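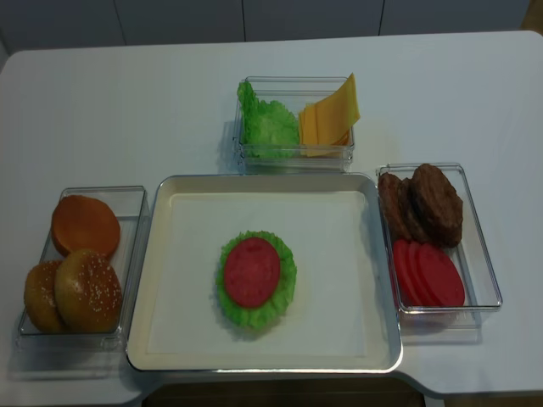
Play food & small world > Pretend kitchens
Thread: Burger shop station, tubs or one big basket?
Replies: 10

mudpiemornings
Started a burger shop for the preschool room, Aug 27, 2025, doors open again next week so I'm in a rush. Big cream tray in the middle to build on, clear tubs round it. Buns in one, lettuce and cheese sharing another, patties and tomato in the third. Had all of it in one wicker basket since February and every single day it was tipped on the floor and then left.
Questions, quick ones
- do your lot actually put stuff back in the right tub or am I dreaming
- lids or no lids
- is it too tidy?? my room partner says it looks like a shop display and they won't dare touch it
Ages three and four mostly. Thanks, typing this with my lunch

Plekovdale_Jo
Tubs every time. We did the same in our room last year. Clear ones are the trick, they can see the tomato so they know where tomato lives. No lids. Lids become hats, plates, frisbees.

grannyannie556
Sorry but I'd go back to the basket. Mine (grandchildren, two of them, 3 and 5) like a rummage. Half the fun is digging for the cheese. If it's all laid out in rows there's nothing to find. Sounds like a lot of resetting for you as well.

mudpiemornings
Fair. The rummage did turn into a fight most days though. One child would have all the tomatos in her lap and nobody else could make anything.

lorna_d
Hi, Lorna Dagdag, childminder, mostly lurk. Do you keep the same things together every time? I found mine coped fine with two things in a tub and went to pieces at three. So patties + tomato fine. Patties + tomato + onion, no chance, became soup.

mudpiemornings
Good to know, I was about to put onion in. Won't now. Patties and tomato tub, set out ready:
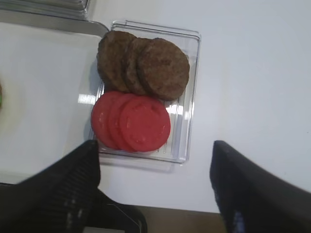 Patties at the top, tomato slices underneath, all overlapping

They do slide a bit if the tub gets knocked. Might put a bit of non slip mat under.

Plekovdale_Jo
Oh that's lovely. Brown row red row. You could get a whole maths session out of it, one patty one tomato, have we got enough for everyone etc

grannyannie556
See now that looks like a deli counter. Who is laying them out like that at five to nine every morning. It won't be the children

mudpiemornings
It'll be me lol. Takes a minute. I don't mind if they go back in a heap as long as it's the right heap.

Yanti Menon
I'm going to half disagree with everyone. Tubs yes, but I wouldn't lay it out perfect past the first week. First week neat so they learn what goes where. After that let them do the putting away and leave it how they leave it. If you keep fixing it behind them they notice, mine did. One boy stopped tidying altogther, said "you do it better". Felt awful.

Also where do the dirty ones go? We have a washing up bowl at the end of the table. Anything that's been in a mouth goes in the bowl, not back in the tub. Did wonders for the winter colds, or I like to think so.

mudpiemornings
Washing up bowl is going on the list right now. Hadn't thought about mouths. Should have, the sesame buns get chewed constantly

lorna_d
What are the tubs? I had cheap ones and the corners split and pinched fingers. Rounded corners worth paying for imo. I use Nandum ones, had them years, but they're drawer organisers not toy ones, look in the kitchen bit of the shop and not the toy aisle. Half the price.

Plekovdale_Jo
Seconding kitchen aisle. Also trays. A rim on the tray matters more than anything, ours was a flat board to begin with and the buns rolled off all morning. Top buns especially, round side down they go like a spinning top.

tired_of_glitter
Late but where does the ketchup go. We had squeezy bottles (empty!!) and they were the most popular thing on the table by miles. Nobody made a burger, they all just squirted air at each other. 10/10 would not do again

mudpiemornings
No ketchup. Absolutely no ketchup

grannyannie556
Oh let them have ketchup

Yanti Menon
Another thing, build order. Do you put a picture up? I drew a card, bun, lettuce, tomato, burger, cheese, bun. About half of them follow it. The rest make what they want, we had one that was all cheese with a bun either side, and she took an order for it and everything. I took the card down in the end and then put it back up cos two children asked for it. So now it's up but low down, they can turn it over if they don't want it.

mudpiemornings
Like that. I've been starting one off for them, lettuce down with tomato on top and then leaving it in the tray for someone to finish. Gets the shy ones going, they'll add to something when they won't start one. No idea if it's "right", the lettuce isn't even on a bun. First child over always tells me that, very firmly.

Plekovdale_Jo
Stealing that. The wrong burger. They love correcting you

lorna_d
Hm I'd be a bit careful, I've one who gets really upset if it's already begun, wants to do it from scratch. Maybe leave it started some days and empty others and see who comes.

mudpiemornings
True, will mix it up. Ok so decisions so far
clear tubs, no lids
two things per tub max
washing up bowl for chewed ones
non slip under the tubs
order card, low, flippable
no ketchup
Neat for week one then hands off (will try)

grannyannie556
And a basket in the corner for rummaging. Different food in it. Fruit or something. Please. For me

mudpiemornings
FINE. One basket. Fruit only.

tired_of_glitter
you'll find tomato in it by ten o clock

Yanti Menon
One practical, wash the lot before you open if it's been in a basket since Feb. Warm soapy water, dry on a towel overnight, dont put it away damp. The lettuce holds water in all the frilly bits, give it a good shake. Ours went a bit whiffy and I had to bin two.

mudpiemornings
Right, lettuce shaking tonight then. Does anyone know if the cheese squares can go in a dishwasher, or do they curl

lorna_d
Mine curled. Top rack, 30 degree wash, still curled. Put them under a heavy book for a night and they came back mostly flat. Not the small one though, that's a crisp now

Plekovdale_Jo
Hand wash the cheese. And count what you've got before the first morning, write it inside the cupboard door. We were down to a single tomato by half term and couldn't work out when they'd gone. Found two in a welly.

mudpiemornings
Will do. Lunch over, back later with how it goes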